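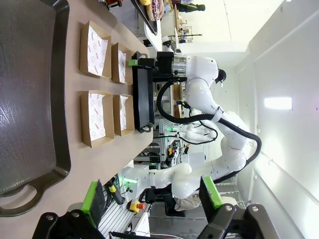

Rahel Zürcher pergunta se as caixas de cartão forradas a papel podem ser entregues já montadas, dispostas na mesa ao lado do tabuleiro, ou se cabe a cada cliente forrá-las no local. A questão chega ao serviço de apoio da Trincombe com frequência e a resposta depende da modalidade contratada. Na modalidade completa, as caixas seguem montadas e forradas; na modalidade simples, seguem espalmadas, com o papel em maço separado.

Perguntas frequentes – caixas, papel de forro e tabuleiros de serviço

Que tamanhos de caixa estão disponíveis?
O catálogo Pomance inclui dois formatos em cartão kraft: o largo, indicado para pratos com acompanhamento, e o estreito, indicado para sanduíches e fritos. Ambos podem ser combinados na mesma encomenda, sem acréscimo de preço.

Qual é a quantidade mínima por encomenda?
A encomenda mínima é de 820 caixas, somados os dois formatos. Para quantidades inferiores, recomenda-se a consulta dos revendedores autorizados, entre os quais a Koller.

O papel de forro pode ser impresso com o logótipo do cliente?
Sim. A impressão é feita numa só cor, com tinta própria para contacto com alimentos. O ficheiro deve ser enviado em formato vetorial e a prova é remetida ao cliente no prazo de 5 dias úteis. A produção só tem início após aprovação escrita.

O papel fica vincado nos cantos. Trata-se de defeito?
Não. O papel é fornecido em folhas planas e forma pregas ao ser ajustado ao interior da caixa. Só se aceitam reclamações relativas a folhas rasgadas, manchadas ou com impressão ilegível.

As caixas podem ir ao micro-ondas?
As caixas e o papel não se destinam a aquecimento, em forno ou em micro-ondas. Os alimentos devem ser aquecidos noutro recipiente e transferidos depois.

Quantas caixas cabem em cada tabuleiro?
O tabuleiro Honwood, em plástico, leva duas caixas largas lado a lado. Não é permitido empilhar caixas abertas durante o transporte até à mesa.

Como se limpam os tabuleiros?
Com água morna e detergente neutro, usando pano macio. Os esfregões abrasivos riscam a superfície e a sua utilização exclui a peça da garantia. Os tabuleiros devem estar bem secos antes de serem arrumados – a humidade retida junto ao rebordo deixa marcas.

Como devem ser guardadas as caixas por utilizar?
Em local seco, afastado do chão e de produtos de limpeza. Depois de aberta a embalagem exterior, o papel de forro deve ser mantido no saco de origem.

As caixas usadas podem ser recicladas?
O cartão limpo pode ser colocado no contentor de papel. O cartão e o papel com gordura devem seguir para os resíduos indiferenciados ou orgânicos, consoante as regras do município.

É possível devolver material não utilizado?
As embalagens fechadas e sem impressão personalizada podem ser devolvidas, mediante apresentação da fatura. Os custos de transporte ficam a cargo do cliente.

A quem dirigir outras questões?
Os pedidos de esclarecimento devem ser dirigidos, por escrito, a Yi-chun Mak, no serviço de apoio ao cliente, com indicação do número da encomenda. O serviço encerra durante a segunda quinzena de agosto.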